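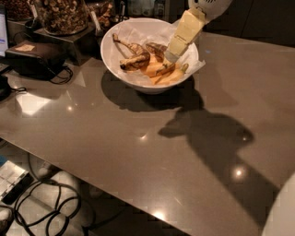
Cundance Workplace Services
Monthly inspection – staff pantry, counter robot station
Inspected by: Thandeka Hlongwane
Accompanied by: Dénes Boros (pantry staff, morning shift)
Month: June
Unit hours at inspection: 1744

Ratings: OK / Action / Not checked

1. Gripper panels and seams – OK
No cracks. Food residue in one seam, removed with a nylon brush. Staff wipe the outside after each clearing round but were never shown the seams. Added to the shift card.

2. Grip force on soft waste – OK
Tested on fruit peel and paper liners. Setting unchanged from May.

3. Emergency stop – OK
Tested from both sides of the counter. Arm stopped each time. Restart needs the key, held by the shift lead.

4. Arm clearance to glass jars – Action
Minimum is 16 inches. The jars get moved forward at refill time and stay there. Dénes asks for a marked line on the counter. Agreed. Tươi Kim to fit before next inspection.

5. Cables on floor – Action
Loose cable must be tied and kept out of the walking route. Repeat finding.

6. Personal items on counter – Action
Laptops, chargers and bags are to be kept off the work surface while the arm is powered. Office staff still use the counter as a desk after 3:00 p.m. Sign requested.

7. Bowl liners – OK
Paper liners only. Foil gave false readings in April and is no longer stocked.

8. Glare on counter – Not checked
Bình Thân reports missed picks under the overhead lights in the evening. Inspection was done in the morning. Carry over.

9. Training records – Action
18 staff listed, two without a signed stop-and-restart sheet. Both moved from the Dunex site, where the older unit has no key.

10. Change in duties – comments
Clearing bowls used to take 49 minutes of the morning shift. Most of that time now goes to refills and to checking the robot's sorting. Dénes notes that the work is lighter on the wrists but harder to leave, as a stopped arm has to be attended at once. Breaks were cut short on several shifts. Thiện Tiêu to review break cover with the shift leads.

Items 4, 5, 6 and 9 remain open. Unit may stay in service.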